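Workshop tips › Small arms and bench cells

Looking after a small gripper arm on the bench

Last revised 4/4/25

These notes cover the two-finger arm in the Pladden workshop, but most of them apply to any light electric arm bolted to a bench and used for small, fiddly work. Ours spends its time placing and pulling push pins, picking up washers and sorting offcuts. None of that is heavy. It does show up slack, dirt and poor alignment very quickly.

Isolate the supply at the wall before touching the fingers. The stop button holds the joints but leaves the gripper motor live on our controller, and a finger can still close if a queued command is released.

Mounting

Bolt the base to the bench top, through the full thickness, with large washers underneath. Clamps will do for an afternoon. They creep under repeated starts and stops, and the first sign is usually a pick that lands short at one end of the work area and correctly at the other. Mark the outline of the base on the bench with a scriber once it is right, so that any later movement can be seen.

Check the bolts after the first day's running, then once a month. Do not overtighten into softwood. If the washers are sinking, put a steel plate under them.

Cables

Leave a loop at each joint large enough for full travel in both directions. Move the arm by hand to both limits with the power off and watch the loop at the wrist, where the camera lead and the gripper lead run together. Hook-and-loop straps are better than cable ties here. Ties get pulled too tight and the insulation goes at the edge of the strap. Replace any lead with a flattened section, even if it still works.

Cleaning the fingers

Wipe the gripping faces with a lint-free cloth and a little isopropyl alcohol. Do it before the first run of the day and again after any work on cork, card or timber. The recesses along the fingers collect dust; a dry, stiff artist's brush clears them. Compressed air is quicker but drives grit into the slide, so keep it for the outside of the arm.

Do not oil the gripping faces. If a part slips, clean first, then look at the closing force, then at the approach angle.

Slide and screw

Our gripper runs on a short screw and a pair of guide rods. It gets a smear of light grease every 3000 cycles, counted by the controller. Wipe the old grease off completely before putting the new on. Two makes of grease mixed together went stiff on the Dratalon unit we had before this one, and it took a full strip-down to shift it. Write the make on a label inside the cover.

Closing and zeroing

With the fingers clean, close them on nothing at the lowest force setting and set that position as zero. Look at the tips from the side and from above. They should meet along the face at the same moment. If one tip leads, slacken the two screws at the root of that finger, close the gripper gently, and retighten while it is shut. Hold a sheet of paper up behind the tips as you check — a gap shows far better against white.

Repeat the zero after changing fingers, after a crash, and whenever the room has been very cold overnight.

Setting up the pin board

A framed corkboard makes a good test piece. It is cheap, it forgives a heavy touch, and pins give the gripper something narrow to hold. Lay it flat, fix it so that it cannot slide, and pin one small piece of paper near the far side. Work with the board almost bare until the arm is reliable. A crowded board hides small errors. 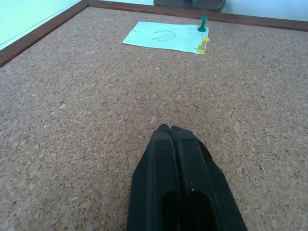
Approach with the fingers closed and stop short of the target. Check the line, then open and go in. Opening too early sweeps the tips across anything next to the pin, and the paper usually tears at the hole. Use pins with a proper upright handle. Flat drawing pins cannot be gripped by this type of finger and should not be left on the board.

A pin that leans should be taken along its own axis, so turn the wrist to match before closing. If the arm cannot reach that angle, straighten the pin by hand and start again. Pulling a leaning pin straight up enlarges the hole and puts a side load on the fingers.

Closing force for pins is set at 16 on the controller's scale. Higher values hold no better and mark the plastic. Fast approach is fine down to 4 cm above the cork; below that, drop to creep speed.

Wrist camera

Clean the lens with a blower first and a lens cloth second. Check that both fixing screws are tight and that the bracket has not turned. The easiest check is to close the gripper and compare the position of the tips in the picture with a saved one. If they have moved, the bracket has moved, and the camera needs calibrating again before any further work. Keep lamps to the side. A lamp behind the arm throws the shadow of the gripper over the part.

Faults seen so far

Gripper closes, then reopens: zero set with dirt between the faces. Clean and repeat.

Picks drift to one side through the day: base bolts or camera bracket.

Grinding on closing: dry screw, or a pin point lodged by the guide rod. Isolate, remove the cover and look before running it again.

Arm stops with an overload warning near full reach: cable loop caught at the elbow.

Spares

Keep a pair of fingers, a set of root screws and a wrist lead in the drawer. The fingers come from Hennessy and were slow to arrive last June. The Danembridge pattern fits the same root but is slightly longer, so the tool length must be changed in the controller at the same time.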